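Subject: Re: Paper waste at the Covness building

> Could the office confirm whether tissues may go in the
> mixed paper bins on the ground floor?

Members are advised that tissues and paper towels are not accepted as mixed paper. Our contractor, Hidia, requires them to be placed in general waste - used or unused.

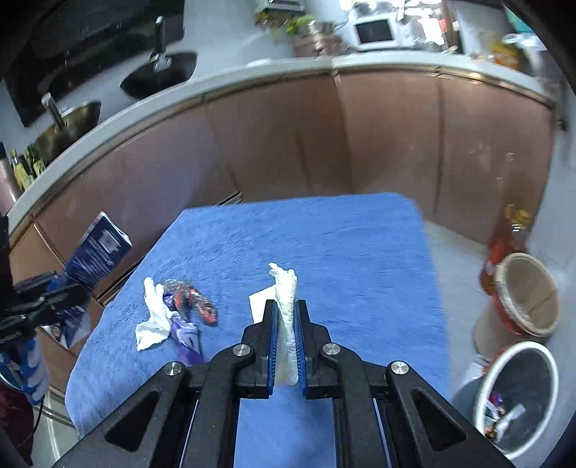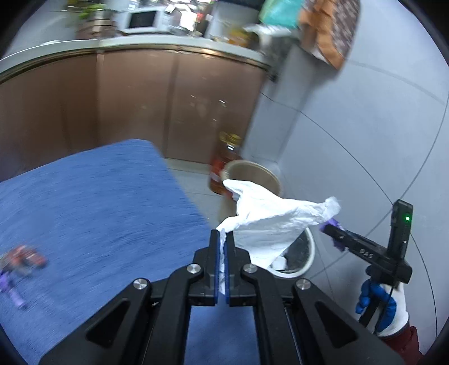
Crumpled white tissue: general waste only.

Office paper, envelopes and card remain accepted. The 3 bins by the Protine entrance will be emptied each morning from April. Printed notices may be requested from this office.

Facilities Office
Chaudhary House, Covness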